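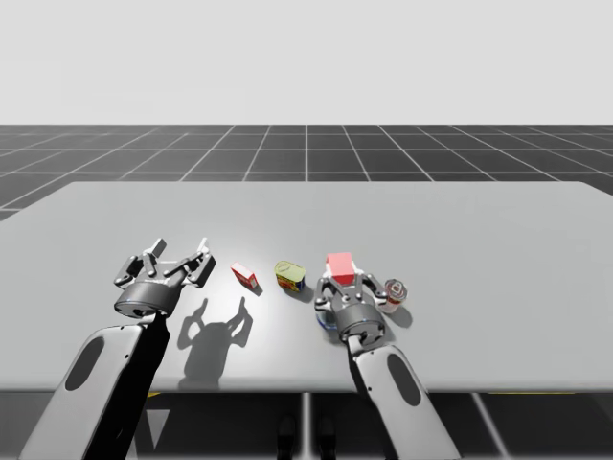 Jiltcombe to get a second plaque for its library founders

Jiltcombe council has agreed to put up a bronze plaque honouring the Siliņa Reading Circle, the migrant group credited with starting the town's first lending library. It will go on the wall beside the front steps of the Trotstead Building, where the library has been since it moved out of the old grain office.

It will be the second plaque to the circle in Jiltcombe. The first, a small enamel sign, is still on the grain office, which is now a tyre shop. Council papers call that sign "no longer in a location of civic prominence" and leave its future for a later meeting.

The new one will cost $2,000, not counting the unveiling. The council's heritage fund will pay half and the Follel Foundation the rest. In return, the foundation's name will appear along the bottom edge. A draft layout in the meeting papers shows it in lettering the same size as the circle's own.

Whether the circle founded the library at all is less settled than the wording suggests. The proposed text says it "gave Jiltcombe its first public library, with a collection of 200 books." The library's own history booklet, sold at the front desk for $4, puts the opening collection at 115 and says a good many of those came from the railway institute, which had been lending to its members for years. The booklet gives the circle credit for opening the shelves to anyone who walked in. The plaque doesn't mention the institute.

Asked which figure was right, the council said the text had been "prepared in consultation with stakeholders" and that the larger number came from the foundation's application. The application gives no source for it. The council said there was still time to change the wording before casting, but did not say who would check it.

There is also the matter of what the circle might have wanted. Its surviving minute book, kept in the library's local studies room, shows members arguing more than once about money for shelving, heating and a Latvian dictionary. Honours don't come up in the pages on display. The local studies room is now open one afternoon a week, down from three, after a cut to its hours in the last budget. A request to restore one of those afternoons was turned down at the same meeting that approved the plaque.

The council described the two decisions as unrelated and said they came from different parts of the budget, a point the papers bear out.

An unveiling is planned for May, at 11 am on the front steps, with morning tea afterwards in the foyer. The guest list is to include councillors, the foundation's board and descendants of circle members, if any can be found. The council is asking families with a connection to the group to leave their details at the library desk.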